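4. 結果と考察

4.1 開けたままの引き出し

前節で述べたように、本調査では机まわりの収納を「しまう場所」「見せる場所」「とりあえず置く場所」の三つに分けて記録した。分類表を作った時点では、三番目の欄はごく控えめな幅しか取っていなかった。備考欄程度のつもりだったのである。調査票を回収してみると、その欄だけが欄外にはみ出し、裏面に続き、一部の協力者は別紙を添付してきた。以下では、この欄に書かれた事柄を中心に検討する。

対象としたのは、共用の執務室および居室に置かれた机とその付属収納48組である。いずれも棚と机が一続きに見えるか、少なくとも隣り合って使われているものに限った。棚が廊下の向こうにある場合は除外した。廊下を越えて物を戻しに行く人間がどれほどいるかは、別の研究に委ねたい。

引き出しの状態については、Puma(以下、協力者間での通称に従いHeribertoと記す箇所がある)の提案した「半開き」の区分を採用した。従来の調査では引き出しは開いているか閉まっているかのどちらかとされ、閉めたつもりで閉まっていない引き出しは、調査者の良心に応じてどちらかに振り分けられてきた。Heriberto Pumaはこの慣行を「統計上の見て見ぬふり」と呼び、予備調査の段階で三つ目の区分を立てるよう強く主張した。筆者は当初反対したが、自分の机を見てから賛成に回った。

半開きの引き出しには二つの型が認められた。一つは中身が多すぎて閉まらない型であり、これは説明を要しない。もう一つは、中身がないにもかかわらず開いている型である。後者は予想していなかった。空の引き出しを開けておくことに実利は乏しく、膝をぶつける機会が増えるだけである。ところが聞き取りでは、この型の引き出しの使用者ほど、自分の机はよく片づいていると答える傾向があった。
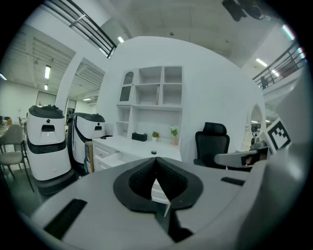 図3 Bamano室の造り付け棚と机。左側の引き出しが一つ、空のまま途中まで引き出されている。

図3のBamano室は、この第二の型をよく示している。丸みのある白い壁に白い棚が組み込まれ、その下に同じく白い机が続く。机上に置かれているのは黒いティッシュボックス、橙色の花をつけた小さな鉢植え、白い花を挿した花瓶といったところで、書類の山と呼べるものは見当たらない。分類上は「見せる場所」が机の天板まで降りてきた例にあたる。花が二か所にある机で仕事がはかどるのかどうか、筆者には判断がつかない。少なくとも、自分がそこに座ればまず花をどかすだろうとは思う。

机の手前の縁近くには黒く丸い小さなものがある。蓋か、つまみの類であろう。本調査の区分では、この種の小物はすべて「所属不明品」として扱った。所属不明品とは、捨てるには用がありそうで、戻すには戻す先がわからない物を指す。調査票には「何かの部品」「たぶん要る」「前からある」といった記入が並び、品名の欄としてはほとんど機能していなかった。回収後に品名を確認しようと協力者に問い合わせたところ、多くの場合、物の方が先に移動しており、確認はさらに困難になった。

注目されるのは、所属不明品が引き出しにではなく天板に置かれることである。空の引き出しがすぐ下で口を開けている場合でも、この傾向は変わらなかった。理由を尋ねると、ある協力者は「引き出しに入れたら片づけたことになってしまう」と答えた。片づけたことになれば、その物は居場所を得てしまい、以後は引き出しごと手がつけられなくなるという。筆者はこれを言い訳として記録したが、集計の途中で考えを改め、仮説の欄に移した。

4.2 棚の区画と、その使われ方

棚の側に目を移すと、事情はいくらか異なる。図3の棚は上部が正方形の開いた区画、下部がより幅の狭い開いた棚で構成され、左上にはアーチ形のガラス扉がついている。扉のある区画と扉のない区画が同じ棚に同居する形式は、調査対象の中では少数派であった。

区画の大きさが揃っている棚では、使用者はまず一つの区画に一種類の物を割り当てようとする。この方針は収納の手引書がほぼ例外なく勧めるもので、導入直後には確かに守られる。Pedenholm棟での追跡では、割り当てが崩れ始めるまでの期間の中央値は30日前後であった。崩れ方にも順序があり、最初に侵入するのは充電用のケーブル、次が封筒、その次が誰のものともつかない飲料用の容器である。ケーブルが入り込んだ区画に元の品目だけが戻った例は、調査期間中に確認できなかった。

ガラス扉の区画については、協力者の説明が奇妙に一致した。すなわち、中が見えるのできれいにしておく、そのため普段使うものは入れない、というものである。見えるのは開いた区画も同じではないかと重ねて尋ねると、扉があるとないとでは違うという返答があった。どう違うのかを言葉にできた者は少ない。Grajalesの協力者の一人は、扉のない区画は「途中」に見えるが、扉のある区画は「展示」に見えると述べた。今回得られた説明の中では最も役に立ったので、次年度の調査票にそのまま流用する予定である。

4.3 椅子が占める位置

椅子は収納ではない。この点について、査読を経た文献の間に異論はないものと思われる。しかし調査票の「とりあえず置く場所」の欄では、椅子の背もたれは天板に次いで多く記入された。背の高い背もたれとヘッドレストを備えた椅子ほど上着を掛けられやすいという指摘もあり、Kirnelero式の観察手順では、椅子の向きと背に掛かった物の有無を併せて記録することになっている。

机に正対していない椅子は、使用者が立ち上がったときの向きをそのまま残していると解釈されることが多い。図3の黒いメッシュの椅子も机の右手にあり、やや斜めを向いている。ただし本研究では、椅子の向きから使用者の行動を推定することは控えた。予備調査でこれを試みたところ、推定と本人の申告が一致したのは61件中2件であり、うち1件は本人が推定を聞いてから申告を修正したものであった。

4.4 本節の範囲と留保

本調査は、机の使用者が調査のあることを事前に知っていたという弱点をもつ。通知は6月に配布した。通知の翌日に訪れた部屋はどこも見事に片づいており、机の天板が何色であるかを初めて知ったと語る使用者もいた。この影響を避けるため、訪問日を告げずに再調査を行ったが、今度は調査者の姿を廊下で見かけた時点で片づけが始まり、到着時にはおおむね終わっていた。調査者の歩行速度を上げることも検討されたものの、倫理上および体力上の理由から見送られた。

また、空の引き出しが開いている型については、対象数が限られるうえ、使用者自身が開いていることに気づいていない例を含む。指摘を受けて閉めた使用者の一部は、聞き取りの間に再び開けていた。この再開放が習慣によるものか、引き出しのレールの傾きによるものかは、現時点では区別できない。レールの測定は次節で扱う。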